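Gripper Evaluation Group
Minutes of the meeting held on 4 June 2019, Willham building, ground floor meeting room

Chair: Frida Zoëga
Present: members of the tooling, controls and vision teams. Apologies were received from the purchasing office.

1. Minutes of the last meeting
The April minutes were agreed with one correction. Under item 3, the cable tension figures belong to the Lopes jaw set and were entered against Brimport by mistake. The table on the shared drive has been changed.

2. Grasper comparison for suturing
The group went through the results for the two jaw sets, Brimport and Lopes. Each set was run for 37 ties on the same arm, with the same thread and the same controller settings. Brimport dropped the thread 2 times and Lopes 17 times. Most of the Lopes drops came when the thread was taken near the heel of the jaw.

Tooling asked whether the Lopes jaws had been fitted with the worn pin noted in April. Frida Zoëga confirmed that the pin was changed before the first run. It was agreed that the Lopes result stands, but that a second set of jaws should be tried before the supplier is told.

Closing force was not compared. The load cell reading drifted during the Brimport runs and controls would not sign off the figures.

3. Wrist camera
Vision reported on exposure. Glare from the surface is still the main problem. Where it is strong the texture is lost, and the tracker cannot be relied on to follow thread through it. Thread against the evenly lit part of the surface is picked up well enough.

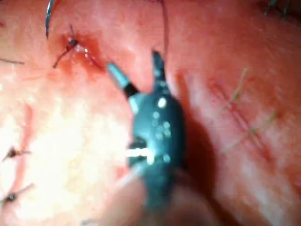
Wrist camera view: grasper with jaws open, tied knot at upper left, glare to the left of the instrument.

Two changes were discussed: a lower exposure setting, and a polarising filter over the light. Controls preferred the exposure change because it needs no new parts. Vision said that a darker picture would make the thread harder to find in the shadow beside the instrument. It was agreed to try both, one at a time, starting with exposure.

There was also a question about the size of the camera housing. Tooling would like it smaller. No decision was taken.

4. Controller
The Clodudetti controller has been on the bench since the last meeting. It has completed 4000 open and close cycles without a fault. The jaw opening command still arrives late when the camera stream is running at full rate. Controls think the two are sharing a network port and will move the camera to its own.

The old controller is to be kept wired in until the delay has been cleared.

5. Actions
Tooling: fit the second Lopes jaw set and repeat the ties.
Controls: recalibrate the load cell; move the camera to a separate port and measure the delay again.
Vision: run the exposure test, then the filter test, and put both sets of stills on the shared drive.
Frida Zoëga: ask Brimport for the price of spare jaws and the delivery time.

6. Any other business
The key to the instrument cupboard should go back to the front desk at the end of each session. Used needles must go in the sharps bin beside the bench.

The date of the next meeting will be sent round once the Lopes jaws have been fitted.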